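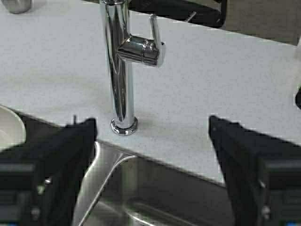

Fig. 1. Single-lever kitchen faucet on a speckled countertop.

Section 2: Fitting the Flaron under-sink filter

Okay, you've read Section 1, you've unpacked the box, and you've checked that everything on the packing slip is there. Now we get to crawl under the sink! I've put in more of these than I care to admit, and I still bump my head on the cabinet rim, so grab a folded towel to kneel on and a flashlight you can set down.

This section covers the Flaron on an ordinary single-lever faucet with flexible supply hoses. If you have separate hot and cold taps, the steps are the same, but you'll only be working on the cold tap's hose. If your pipes are stiff copper all the way up, stop and skip to Section 4 (you'll need the Skunar adapter, and it's a different afternoon altogether).

What you'll want next to you
An adjustable wrench
A bucket or a deep roasting pan
A couple of old rags
A pencil
The bracket, the filter head, one cartridge and the two push-fit hoses from the box

Shutting off the water

1. Find the cold shutoff valve under the sink and turn it clockwise until it stops. Don't crank it. Old valves get grumpy, and hand-tight is plenty.

2. Lift the faucet lever on the cold side and let the water run out until it quits. Leave the lever open while you work.

3. Slide the bucket under the cold hose.

Caution: If water keeps coming after a minute or so, your shutoff valve isn't closing all the way. Turn off the main supply to the house before you go any further. My neighbor Martti Eskola figured a slow drip would be fine, and he ended up drying out a whole cabinet of baking pans.

Mounting the bracket

4. Hold the bracket against the side wall of the cabinet and mark the screw holes with your pencil. Leave at least 2 inches of open space under where the cartridge will hang, or you won't be able to drop it out when it needs changing.

5. Screw the bracket on. The screws in the box are short on purpose, so please use those and not the long ones from your junk drawer.

6. Hook the filter head onto the bracket and push down until it clicks. Give it a wiggle – it should stay put.

Note: I like mine on the same side as the cold valve. It keeps the hoses short and leaves room for the trash can. The other side works too if you've got a garbage disposal in the way.

Connecting the hoses

7. Unscrew the cold faucet hose from the shutoff valve. A little water will come out into the bucket, and that's normal.

8. Screw the brass fitting with the blue collar onto the valve. Tighten it by hand, then give it a quarter turn with the wrench.

9. Push one hose into the blue collar and the other end into the port marked IN. Push hard! You'll feel it go past a first stop and then seat.

10. Run the second hose from the port marked OUT to the loose end of the faucet hose, using the white fitting.

Caution: Don't mix up IN and OUT. Water will still come through if you do, so you may not notice, but the cartridge will clog early.

First run

11. Twist the cartridge up into the head until the arrows line up.

12. Close the faucet lever, then open the shutoff valve slowly. Wipe every joint dry with a rag and wait 5 minutes. Run a finger around each one. If you find a damp spot, shut the valve, pull that hose out, check that its end is cut square, and push it back in.

13. Open the faucet on full cold and let it run for 30 minutes. The first water may look gray or cloudy from carbon dust. I save it for the garden – the tomatoes have never complained.

Note: Some spitting and coughing from the faucet is just trapped air. It usually settles down in a day or two. If yours is still sputtering after that, see the air lock page in Section 5.

14. Write today's date on the sticker and put it on the cartridge, facing out.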